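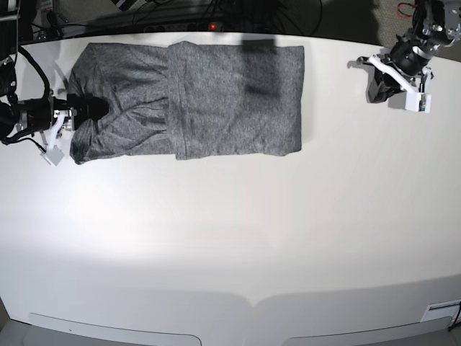 ## 4. El equipaje como negociación familiar

Las familias que viajan durante varias semanas con niños menores de tres años toman la mayor parte de sus decisiones sobre el equipaje antes de conocer bien el lugar de destino. En nuestras entrevistas, esta preparación apareció como un trabajo repartido de manera desigual, y también como una conversación larga sobre lo que cada miembro de la familia puede dejar en casa. Para el análisis tomamos como unidad la prenda y no la maleta. Una prenda de punto gris a medio doblar sobre una mesa blanca (figura 3) corresponde a lo que llamamos «estado intermedio»: la pieza ha salido del armario, pero todavía no tiene un lugar definitivo en el equipaje. En este estado las prendas se discuten, se cambian por otras o vuelven al armario, y es también el estado del que los padres hablan con más detalle.

El material que se presenta en esta sección procede de 30 familias, contactadas en dos terminales de transbordador, Lau y Warnov. Todas viajaban por un periodo superior a tres semanas y todas llevaban al menos un niño que no caminaba solo o que caminaba solamente distancias cortas. Las entrevistas fueron hechas por Ingvild Tangen y Fouad Smadi en la sala de espera, antes del embarque. Cada familia completó además un inventario escrito de la ropa, con una columna para el adulto que propuso llevar la pieza y otra para el adulto que la aceptó o la rechazó. Los inventarios suman 700 entradas. De ellas, 200 fueron marcadas como «discutidas», es decir, que por lo menos un adulto recordaba un desacuerdo sobre la pieza.

### 4.1. La ropa del niño y la ropa de los adultos

La ropa del niño casi no se discute. Los padres la consideran necesaria por principio, y la cantidad se fija por una regla sencilla, como «dos mudas por día» o «una semana completa y después lavamos». Estas reglas vienen con frecuencia del primer viaje y se conservan también cuando el niño ya tiene más edad y se ensucia menos. Una madre entrevistada en Lau nos explicó que seguía llevando la misma cantidad de bodis que en el primer verano, aunque en el viaje anterior la mitad había vuelto a casa sin usar.

La ropa de los adultos, en cambio, funciona como reserva de espacio. Cuando la maleta no cierra, lo que sale primero es un jersey del padre o un segundo par de zapatos de la madre. Encontramos aquí una diferencia que no esperábamos: las prendas retiradas eran discutidas con mayor frecuencia si pertenecían a quien no había hecho la maleta. Quien la hace renuncia a sus propias cosas en silencio – y después, en el viaje, se queja de ello. Preferimos no interpretar este resultado solamente en términos de género, porque en 15 familias la maleta fue preparada por los dos adultos en momentos distintos, y el inventario no permite separar bien las dos fases.

### 4.2. Expectativas sobre el lavado

La segunda fuente de desacuerdo es el lavado. Las familias que habían reservado un alojamiento con lavadora reducían la ropa del niño menos de lo que habían planeado. Varios padres dijeron que no confiaban en la información del anuncio, o que en un viaje anterior la lavadora era compartida y estaba siempre ocupada. En el caso de Jitureo, un destino donde muchos apartamentos anuncian este servicio, dos familias llevaron además detergente y una cuerda para tender.

La posibilidad de lavar a mano fue mencionada por casi todos los entrevistados, pero pocos la incluían en su plan. Parece tener una función de tranquilidad: permite cerrar la discusión, pues «si falta algo, se lava». Para el equipaje real, su efecto en nuestros datos es pequeño.

### 4.3. Límites de los inventarios

Los inventarios fueron escritos con el equipaje ya cerrado, y por esta razón dependen de la memoria. Vandana Bansal, que revisó la codificación, observó que las piezas discutidas son probablemente más fáciles de recordar que las otras, lo que puede aumentar su proporción. Tampoco registramos las prendas que fueron consideradas y descartadas sin ningún comentario. En la sección siguiente comparamos estos resultados con los diarios de viaje que las mismas familias nos enviaron en agosto, después del regreso.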